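Can you teach a robot by holding its hand?

You may have heard that robots can now "learn like children". Be a bit careful with that. Most robot arms learn by being shown, and the showing takes ages.

There are two main ways to do it. In the first, a person takes hold of the arm and moves it by hand, while a computer writes down how every joint bends. In the second, the person sits to one side with controls and steers the arm from there -- a bit like a crane driver. That second way is called remote control, or teleoperation if you want the long word.

Take a bag of dog food. You pick one up without thinking. A bag bends and wrinkles, though, so it can look different each time, and the gripper has only its fingers to pinch with. 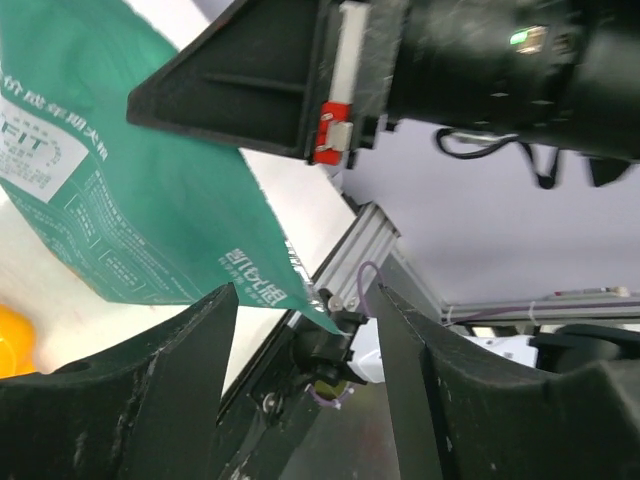
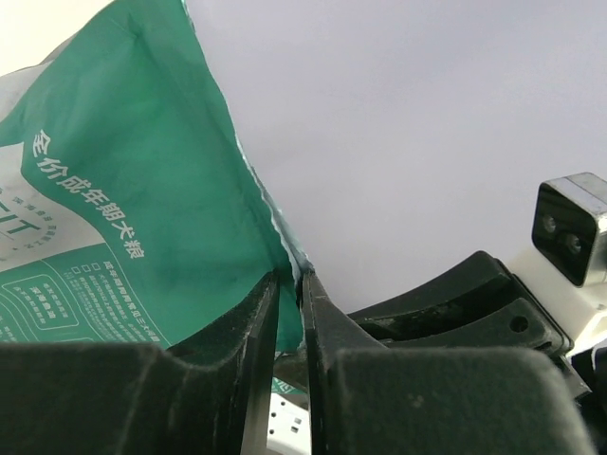 Robot gripper fingers and a green bag with Chinese writing on it, as seen by a small camera on the robot.

At the Havitz workshop, one job was shown to the robot 568 times. Would you need 568 goes to learn how to lift a bag? After 56 goes it still missed plenty of them. Each go lasted 30 seconds, so work out how long the person was busy!

Then ask the awkward questions. Does it work with a bigger bag? With the lights off? The Havitz team tried 6 new bags and the arm managed some and fumbled the rest. It had copied well. Whether it understood anything about bags is another matter, and I don't think it did.

So when an advert says a robot "taught itself", ask who was holding the controls.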